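How to Compare Two Grippers in Simulation Before You Buy Either One

By Wilma Verhoeven

If you have ever stood in front of a supplier's catalog trying to choose between two grippers that look nearly the same on paper, you have my full sympathy. I went through it again in July, when our little group had to pick between the Tandard parallel gripper and the Clesetti one, and we only had the money for a single unit. What follows is the way we did the comparison, entirely in simulation, with a wrist camera view and a pile of awkward little objects. You can follow it in whatever simulator you like. I'll stay away from menu names for that reason, as they change every time I get used to them!

What you will need

A simulator with contact physics and a camera you can attach to the wrist
A model of each gripper, with the finger shapes as close to the real ones as you can get
A model of the arm you own (or hope to own)
A small set of simple shapes to pick up
A spreadsheet, or a notebook if you are like me

A fairly ordinary desktop computer will do. Mine is not young, and it ran 300 grasp attempts over a long lunch.

Step 1. Decide what you want to find out

Please don't skip this, even though it is the dull part and you'll be itching to see something move. Write down one question in one sentence. Ours was: which gripper is more likely to pick up a part that has another part lying close beside it? That is where our old one always let us down. Your question might be about weight, or speed, or how well the fingers cope with round things, and then you'll want to set up the rest a bit differently.

My first attempt tried to answer five questions at once, and I ended up with a spreadsheet of 2,000 rows and no opinion at all. Lotte Verbruggen looked it over and very kindly asked me which column I planned to read first. I had no answer for her, so I started over.

Step 2. Mount both grippers the same way

Load the arm, attach the first gripper, and save that as its own setup. Then make a copy and swap in the second gripper. Working from a copy means the arm, the work surface and the lighting all stay put, and you won't spend an afternoon chasing a difference that comes from a table being a hair too high.

Check the tool center point for each one. This is the spot between the fingertips that the arm believes it is steering, and it is nearly always different from one gripper to the next. The Clesetti fingers are the longer pair in our models, and until I corrected for that, they pushed straight into the surface every single time. I blamed the gripper for two days before Didier Roussel asked whether I had moved the point. I hadn't.

Step 3. Place the wrist camera

Fix the camera to the wrist so that it looks down past the fingers, and tilt it until just the tips of the fingers show along one edge of the view. You want enough of them to judge where they are, and as little as possible beyond that, because anything the fingers cover is something you can't see. If your two grippers have different finger lengths, give each one its own camera angle and write both angles down.

Take your time here. Move the arm down close to the surface, look, move it up again, look again. What seems like a generous view from high up gets awfully cramped near the objects, and parts that were comfortably in sight can slip out at the side.

Step 4. Build your set of objects

Plain shapes are fine. I like a mix of flat things with straight sides, long bars and rounded pieces, since each of them troubles a parallel gripper in its own way. A bar is easy across its narrow side and hopeless along its length. A piece with many short sides can twist as the fingers close if they meet it at a corner. Round pieces like to squirt away if the fingers touch them off center.

Scatter them so that some are close neighbors. If your simulator can scatter them for you, save the random seed with each layout, so that both grippers get exactly the same arrangements to work on. Ours came to 45 layouts in the end, which was plenty for telling the two apart.
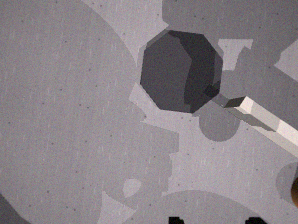 Lighting deserves its own little paragraph. It is very tempting to leave the default lamp overhead, with everything evenly lit and pretty, but real benches are seldom like that. Put in a couple of light sources at different angles and let the arm throw its shadow over the work. If your grasp planner uses the camera to find the edges of objects, a hard shadow edge can fool it, and you would much prefer to learn about that now. Mateja Stan does all her runs twice, once with soft light and once with hard, and I've started doing the same.

Step 5. Run the grasps

For each layout, have the arm try to pick up one chosen object, lift it by the same amount every time, and hold it for a few seconds. Then reset and do the same with the other gripper. Keep the closing speed and the force limit equal for both, unless the makers' limits won't let you.

For every attempt I note these:

Did the fingers touch a neighbor on the way down?
Did the object come up?
Was it still held at the end of the wait?
Did it turn in the fingers?

The first one matters more than I expected. A grasp can succeed and still knock the next part out of place, and on a real bench you would pay for that one pick later.

Step 6. Watch some of the failures

Numbers will tell you which gripper is ahead, but they won't tell you why. Pick out a handful of failed attempts and play them back slowly from the wrist camera, then from the side. I found that most of the Tandard's trouble came from its wide fingertips landing on a neighbor, while the Clesetti fit into the gaps nicely but let flat parts rotate. After 257 usable runs I felt I knew both of them quite well - better than I know some of my cousins.

Keep an eye out for failures that belong to the simulator. If an object shivers on the surface, sinks into it, or shoots off at an impossible speed, throw that run out and look at your friction and contact settings before going on. Aldo Bianchini keeps these in a separate folder, and it has saved us from wrong conclusions more than once.

Step 7. Change one thing and run again

Before you settle on a winner, try one small change to each gripper. Narrower fingertips on one, perhaps, or a softer pad on the other. We gave the Tandard model a slimmer set of tips and its neighbor problem shrank a good deal, and that changed our thinking about the purchase. Tips are cheap and easy to make. A whole gripper is neither.

A few common snags

The gripper closes but the object slides out. Check the friction on the fingertip pads first, and only then raise the force.

Both grippers score the same. Your layouts are probably too easy. Move the objects closer together.

The camera view jumps when the arm moves. The camera is likely attached to the world and not to the wrist. I do this at least once per project.

Results differ each time you repeat a layout. Make the physics time step smaller and see if they settle down.

We ordered the Tandard with the slim tips, and I'll be running the same layouts on the real bench once it is bolted on. If you try this with the Jansen or the Skevby gripper, do write and tell me what you found. I'd love to add your notes to this page.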